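Vindumham's fishing patch arrives Wednesday, and the fish are ready 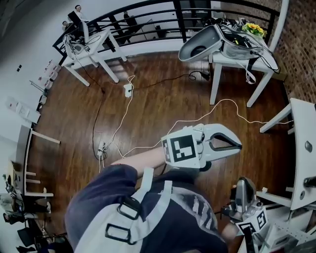
Players of the online RPG Vindumham have been asking for a fishing rework since the game's first expansion, and on Wednesday they finally get one. Whether it's the one they asked for is a matter the forums will settle in their usual calm and measured way.

The headline change is the bait. Instead of the single worm that has served every angler in the realm, there will be 20 kinds, each tied to a region and most of them sold by a merchant in Hakell who closes his shop at night. Players who fish at night are advised to plan ahead, or to take up mining.

"We wanted fishing to feel like a real journey," lead designer Dennis Tindall said on the studio's stream, shortly before his character fell off the pier at Bratu and had to be revived by a moderator.

The patch also raises the fishing skill cap to 200, which will come as mixed news to anyone who spent the winter reaching the old one. Those players get a commemorative hat. The hat has no stats and can't be dyed, though Tindall said dye was "on the list."

Two new group dungeons are in there as well, mentioned late in the stream and with much less excitement. Both are under the lake at Tuluna, and both drop bait.

Servers go down at 2 a.m. and should be back by breakfast. The last patch had the same schedule, and people who waited up for it remember a very nice lunch. The full notes are on the game's launcher, under a tab labeled Store.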